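Chapter 3
Keeping Cool at Night

By Drita Tomić
25 May 2022

Sleep and heat dont mix well. The body drops its temperature a little before sleep - a warm room gets in the way. Most of this chapter is about air, bedding and timing. Fans first, then fabrics, then the Renton survey of 325 households, done over one summer and written up in November.

Key terms: heat loss, airflow, humidity. Learn these three before going on.

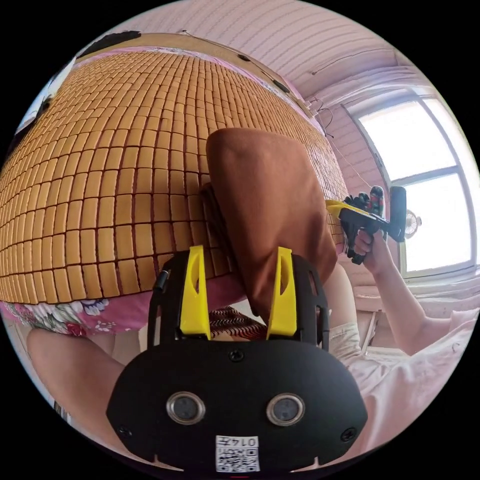

Why does humid air make a hot night feel worse? Sweat dries slowly in it, so less heat leaves the skin.

Same room, same reading on the thermometer, very diffrent night. Section 2 has the numbers. Thick bedding holds heat too, a tiled mat on top of the sheet holds less. Open windows late, close them early.

Related chapters
Shade and Shutters
The Fondside Houses
Yordanov on Night Air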